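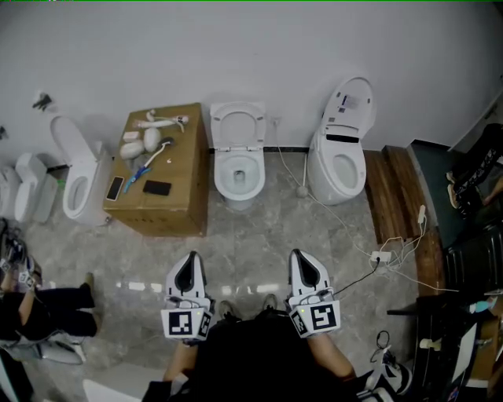 Right, I've finished the report on the Drirodine grounding, all 67 pages of it, and I have thoughts. Thread, sorry, it's going to be a long one.

---

Quick recap if you missed it in November. Patrol ship, coming back up the channel before dawn, calm sea, decent visibility, everything on the bridge working. She went onto the Plesach bank at nine knots and stayed there until the afternoon tide. No injuries, thank goodness, but a bent propeller shaft and a lot of red faces.

---

Most of the coverage went straight to the chart display. Old software! Out-of-date settings! And yes, the depth alarm had been silenced. But that's page 40-something. The bit that made me put my tea down is much earlier, and it's the watch bill.

---

The officer of the watch had been on her feet for most of the previous day with a fuel delivery and then a fire drill. She got 90 minutes in her bunk. Then she was called at half three to take a ship up a channel she'd only done twice, both times in daylight.

---

I've done that watch. Different ship, same hour, same horrible instant coffee. You feel fine, that's the awful part. You answer when you're spoken to and you write things in the log in quite neat handwriting, and then someone asks you what the last buoy was and there's just nothing there.

---

The handover took 2 minutes. On paper it should cover position, course, traffic, what's coming up next, any defects, the lot. I used to bang on about this to trainees and they used to roll their eyes at me (fair enough, I was very boring about it). Two minutes is "all quiet, she's yours".

--- 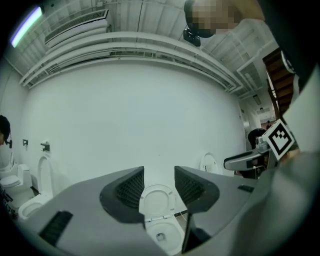 **Damián Lagos**
Former navigating officer, now writing about ships and the people who drive them

---

So, the alarm. It went off when the depth got low and someone pressed the button to shut it up. Sounds mad, doesn't it? Then you read that it had sounded 15 times since they entered the channel, every one of them for water that was shallow but perfectly safe.

---

Anybody who's lived next to a car with a dodgy alarm knows how this goes. First time you look out of the window. By the end of the week you just swear and turn over.

---

The display is made by Zonmont and the report says you can set the depth limit for each leg of a passage. Lovely. It also says the menu for doing it is four screens down and that the course which taught it had been cut to save a day. Guess how many of the bridge team had been shown it. None.

---

I rang Justinas Urbonaitė, who taught me pilotage years ago and still teaches it. He'd read it on Tuesday and was crosser than I was. His line: "They've recommended a poster. A poster about sleep." He's right, it's recommendation six. I checked.

---

To be fair to the investigators, there's good stuff in there too. They want a minimum rest period before anyone takes a pilotage watch, and they want the captain to sign for it if it's broken. That second part matters. It's amazing how quickly a rota gets fixed once there's a name at the bottom.

---

They also want the handover done with both officers standing at the chart, out loud, with the lookout listening in. I love this one. The lookout that morning was a nineteen-year-old who thought the buoy was on the wrong side and didn't like to say. He told the investigators that himself, which can't have been easy.

---

A few people have asked if the officer will lose her career over it. I don't know. She's been moved ashore for now. I'd want her back on a bridge, personally – you won't find anyone more careful about shallow water.

---

What's missing is crew numbers. The ship sailed three watchkeepers short and that gets a single paragraph. You can write whatever rest rules you like, but somebody still has to stand the four o'clock, and if there are only so many of you it'll be the same tired face again.

---

Several of you have sent me your own worst handover stories already and they're hair-raising, keep them coming. I'll put some up later in the week with names and ships taken out. And if you served in the Drirodine at any point my messages are open, no pressure at all.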